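Took the kayak out at Drundotcombe for the October snapper. Launched off the sand ramp at 5 am, light northerly, tide just starting to run in.

First hour was all pinkies. Put 2 back for every one I thought about keeping.

Moved out to the reef edge past the Odside marker. Pilchard on a running sinker, no berley. One decent fish at 61 cm, then it went quiet.

Parking at the ramp is $2 an hour now, coins only. The cleaning table tap is off until the council fixes it.

Trip tally in the logbook is up to 577. Want to reach 1,000 before I replace the kayak. 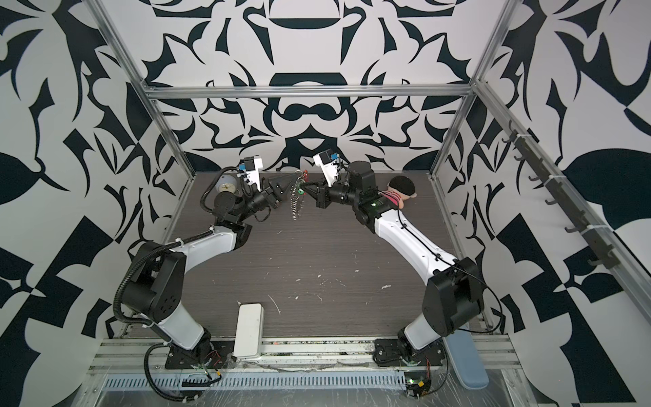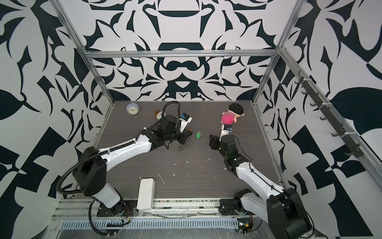
Radwa El-Sayed: Tap was working again this arvo. Were you on whole pilchards or halves? I've only had pinkies at the marker all month.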